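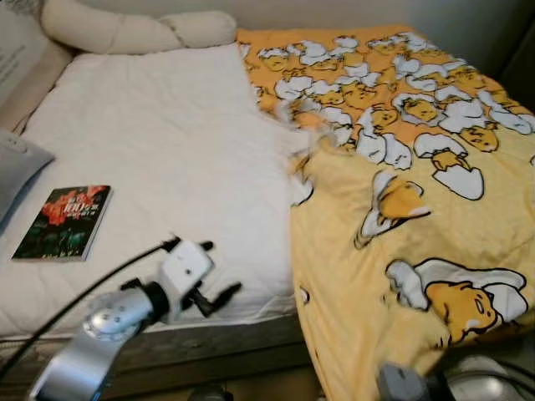 Bedroom station, Jestuvell open day. Arm and gripper beside the bed, with a paperback on the white quilted layer.

The Jestuvell open day is a yearly public demonstration of household robots, held each September at the Drillden works in Clondidier. It is run by Jestuvell, a small robotics outfit that rents the upper floor of the old works. Visitors walk through a set of furnished rooms and watch robot arms do ordinary chores. Entry is free. Runs on a Monday, an odd choice, and one the local paper has grumbled over more than once.

Background

Jestuvell moved to Drillden from a shared workshop across town. First open day was for neighbours only, mostly to settle complaints over noise and parking. 48 people came. There were two rooms then, a kitchen and a laundry, and one working arm. The kitchen demo was stopped before lunch with a bad wrist joint and the laundry carried on alone.

The next one was opened to the public, and schools were let in for the morning. Attendance has climbed since. The most recent day drew 3893 visitors over all sessions, nearly double the year before, and the line ran down the outside stairs and along Mansour Lane.

Rooms and stations

The rooms are built inside one large hall with low partitions. Furniture is second-hand or brought in by staff. Jestuvell has always said it wants real household stuff on show, so bedding is patterned, the books are real books and nothing is colour-matched for the robots. The bedroom is the best known. Its duvet, yellow and orange with sleepy cartoon egg yolks in cracked shells, became a bit of an unofficial mascot and turned up on the visitor badges.

Stations at the last open day:

Kitchen: clearing a draining rack, wiping a bench
Laundry: sorting socks, folding tea towels
Bedroom: making a bed, picking up items left on it
Hallway: shoes onto a rack, coats on hooks
Study: shelving books, closing drawers

Each station gets a 34 minute slot then a changeover. Staff reset the room by hand between slots, which some visitors found as interesting as the demo itself.

The bedroom demonstration

Bed making is slow work for a robot. Cloth bunches, slides and hides its own edges, so the arm can't rely on the thing being the same shape twice. In the Jestuvell demo the operator first gets loose items off the bed, then the covers are pulled straight and the pillows go back last. A flat paperback is the usual loose item. It is a harder pick than it looks: thin, lying on a soft surface, easily pushed along when the fingers come in too low.

Two-fingered grippers are used. An operator stands nearby with a stop button, and at recent events has taken control by hand for parts of the run. A board by the rope says which parts are hand-driven and which are not. This was added after complaints that earlier demos were not clear on the matter.

Quilted bedding is reckoned the easier half, as the stitching stiffens it a little. Duvets are the trouble. The filling shifts inside the cover and the corner ends up somewhere else. Runs where the duvet comes out square get a round of applause, runs where it doesnt usually get a bigger one.

Visitor arrangements

Doors at 9 am for schools, general entry from noon. Hall limit is 200 people at once, counted at the stairs. Ear protection not needed. Small children must be held or kept behind the rope, and the rope was moved back a metre after the second year. Strollers are left at the bottom. There is a goods lift for wheelchair users, ask at the side door on Mansour Lane.

A quiet session is held in the last hour with the music off and fewer stations running.

Reception

Generally warm. Local coverage has favoured the bedroom and laundry over the study, which was called dull two years running. The main criticism is speed. A person can make the same bed in a minute or so and visitors say so, loudly. Jestuvell's printed handout answers that the day is meant to show the work at its current stage, failures included.

Teachers have asked for more hands-on content. A trial table where pupils could drive a spare gripper with a joystick was recieved well but dropped the following year for lack of staff.

See also

Drillden works
Mansour Lane, Clondidier
Household robot

Contact the editors | Copyright Clondidier Local Encyclopedia | Back to top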